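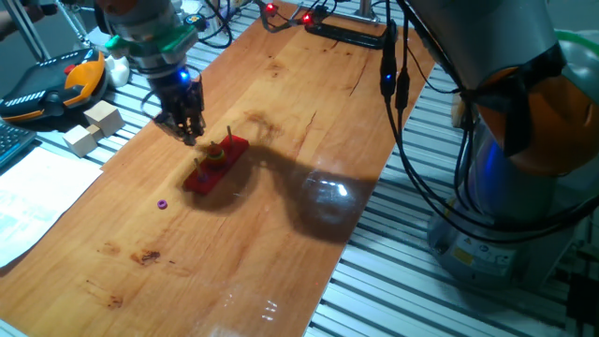
The red peg base on the long board, purple ring still off by itself.

Carar play and puzzle group, minutes of the meeting, 30/05/2021
Held at Ayele, upstairs. Notes by me, Keegan Cosgrove, so blame me for the spelling.

We got going a bit after time, as the kettle had a line. Last meeting's minutes were read out and passed, with one fix: I wrote that the Britatero boxes had blue lids and they have green ones. Sorry, everybody!

1. Peg and ring set
Most of the evening went on this one, and I didn't mind a bit. The set with the red base is going into the next Britatero box, and the question was whether we hand it out with the rings already stacked on the middle peg or let people start from scratch. I like them stacked. You open the lid, you see the red, yellow and green together, and your hands want to get at it right away. Two people felt strongly that a loose pile is more inviting for little kids, and we went back and forth on that for a good while (longer than the agenda allowed, I know).

We settled on stacking them on the middle peg, with the purple ring left out next to the base as the "start here" piece. I'll write that on the card.

There was also a question about the base sitting at a slant on the board. I'd like to keep it that way for the card picture, as you can see all the way along to the thin peg at the far end. Agreed, no vote needed.

2. The rule card
The draft I brought has 64 words on the front. Too many, apparently! The target is now 37, and the line about taking turns goes on the back. I read the whole thing aloud and could hear where it drags, so fair enough. "Move one ring at a time" stays exactly as it is. "Players may wish to consider" is gone and I won't miss it.

Action: me, new draft before the next meeting.

3. Wooden cubes
We have the two pale ones, a larger and a smaller, and I'd hoped to make them part of the ring game somehow. I tried out my idea on the group (you balance the small cube on the big one before you're allowed a ring) and it got a polite silence and then a laugh. The cubes will go in a separate bag with their own game, name to be decided. Fuda has cloth bags in packs of 30, and we said yes to one pack.

4. The board
The wood still has the dark stain toward one end, and the smaller mark near it. One side of the room wants it sanded and finished again. The other side, me included, says leave it alone, as it's a good long surface with a lovely grain and a stain never spoiled a game. We're leaving it until September and will look at it again then. Coasters are to be used for all drinks in the meantime, and that includes iced tea.

The shine came up too. It throws a lot of glare, and anyone trying to take pictures for the cards should try a few angles before packing up.

5. Borrowing
Over six people asked about taking sets home between meetings. The answer is yes, as long as you sign the sheet and check every ring back in by color. Write the colors down, please! "All there" on the sheet doesn't help me when I'm looking for a green one.

6. Anything else
A request for bigger print on the cards. Yes, and that should be easier with the shorter text.
A request for better cookies. Noted, and I'm taking it personally.
Somebody left a gray scarf on the back of a chair at the last meeting. It's in the drawer by the door.

Next meeting is at Ayele again, same room. Bring any spare cloth you have for lining boxes.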